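Home | Notebook | Entries | Parts shelf | Rules for bookings | Log in

Cullow student robotics, working notebook
September 2026

Cloth task, bedroom set. Writing this up the same evening so that I don't improve it in my memory.

Starting position: I voted against the cloth task. We have a hand-held gripper, a season of student hours and a competition entry due in October, and the team picked the one kind of object with no shape of its own. Rigid blocks would have given us a boring entry and a working one. I lost the vote, so the cloth task it is, and I'm the one keeping the notebook.

The count as of tonight is 1,766 demonstrations on the drive. That number went up on the whiteboard with a box around it and I'd like it taken down. I went through the log file and 537 of them are flagged for one thing or another: tracking lost, started too early, the operator put the cloth down and picked it up again and left it all in one clip. Flagged doesn't mean useless, and some of those flags are there because the checking script is jumpy. But the boxed number is the one that will end up in the report if I let it, and a judge with any experience will ask the second question straight away.

Worse, I watched a batch of the unflagged ones and I don't believe all of those either. In several the operator gets the corner on the second try and the script sees nothing wrong, because the fingers closed and something was between them. The script can't tell a corner from a fistful. Neither can I at normal speed.

Things I want settled before we record more:

What counts as a grasp. Plolell (the planning code, for anyone reading this from the other team) wants an edge. Half our clips start from the middle of the cloth because that is the easy place to pinch. We're teaching it the easy place and then testing it on the edge.

How far the cloth is moved after the pinch. The task sheet says "spread." I asked three of us separately what that meant and got a drag, a flick and a lift.

Speed. People work much faster by the end of a session. If we train on the whole pile we get an average of a careful person and a bored one.

Jaw opening at the start. Should be full open. Isn't always.

On the Brandão method, which is what we're calling the two-stage pick from last year's writeup: I reread it. It claims 15 successes in a row on a folded towel. Same towel, same table, same fold every time, as far as I can make out from the text. I'm not saying it's wrong. I'm saying I wouldn't build our schedule on it, and the schedule currently has it down as finished.

Cloth choice. I said satin would be trouble and I still think so. It slides over itself, the shine changes with every small turn of the wrist, and when it twists you can't easily tell which side you have. The argument on the other side is that if it works on satin it'll work on cotton. Maybe. I've heard that sort of argument about every hard test we've picked, and we've usually come out with a method that works on neither. For the record I'd run cotton first, get a number, then satin.

The color helps, I'll give it that. Yellow against the blue bedcover separates cleanly and the segmentation had no complaints. It had no complaints about the fingers either, which are also yellow, and that worries me more than if it had failed. When fingers and cloth touch they may be merging into one blob and the mask would look fine. Check this frame by frame before anyone says the word "robust." Cheap fix if I'm right: tape over the fingers, or a different cloth.

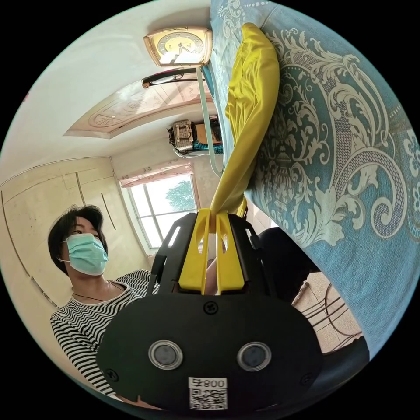 Gripper view, satin in the jaws. Note the twist just past the fingertips.

The twist is my main exhibit. A pinch like that holds well enough, but the cloth comes away from the jaws as a rope before it opens out, and the planner assumes a flat sheet from the fingertips on. Every position it works out for the far side is going to be off by however much got rolled up. I don't see how more clips solve that. A better starting grasp might.

Also the patterned bedcover. The tracker likes it, plenty of detail to hold on to. Then we go to the competition hall and the test surface is Grivska board, plain gray, and we find out how much of our tracking was bedspread. I want up to 8 sessions on a plain cover before October. I'll be told there's no time.

To do:
- relabel the flagged set by hand, first pass mine
- write down what "spread" means, one sentence, get everyone to agree to it
- finger tape test, yellow cloth
- plain cover
- take the box off the whiteboard

If the tape test shows no merging I'll say so in the next entry, in the same size handwriting.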